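Felt table covers and static, winter readings
Forum index > Textiles and surfaces > Table coverings

m_li
Posted February 12, 2023
I have a 900 mm wide table covered with synthetic felt. When the heating is on, the cloth picks up enough charge to hold paper offcuts and the odd thread. Humidity in the room sits at 64 per cent in June and drops a lot in winter. Has anyone compared wool felt with polyester for this? Supplier is Clarnar, if that matters.

jhuanca
Wool holds more moisture than polyester, so it bleeds charge off faster at the same humidity. At very low humidity the gap narrows. I would measure the room first. A cheap hygrometer will do if you let it settle overnight.

grutach_62
Disagree that fibre is the main factor. The backing matters more. I had 2 mm polyester felt glued to board and it was far worse than the same felt laid loose over a cotton blanket. Same room, same week.

jhuanca
Glue changes the feel and the flatness. I can't see how it would change the charge that much unless the board was painted. Was it?

grutach_62
Gloss paint, yes. I still say test the backing before paying for wool.

Huguette S
Fabric softener diluted in water and misted on works for a few days. It also leaves a film that attracts dust, so I stopped. Wool blend from Nurken has been fine here, although it pills along the front edge where sleeves rub.

y_bagheri
Pilling is mostly down to short fibres and loose needling. Shave it once, then leave it alone. Repeated shaving thins the cloth and you get shiny patches.

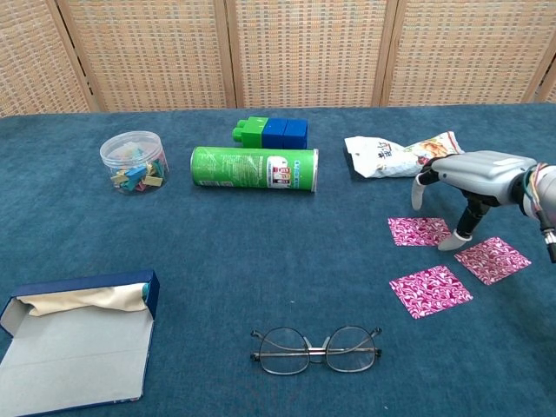
On colour, mid tones hide lint better than black or cream, and they are easier on the eyes under a lamp. I would also think about what lives on the cloth. Teal-blue suits me, as light blue and teal bits in an open jar stand out less on it than the pink and yellow ones, but a green can lying on its side is still easy to pick out. If you sort small pale parts all day, go darker.

m_li
Thanks. Mine is dark grey, so lint is half the complaint. Will try it loose over cotton first.

Huguette S
Wash the cotton before you lay it. Mine shrank under a damp cloth and rucked the felt.

jhuanca
Please post the humidity reading with the result, otherwise we can't compare.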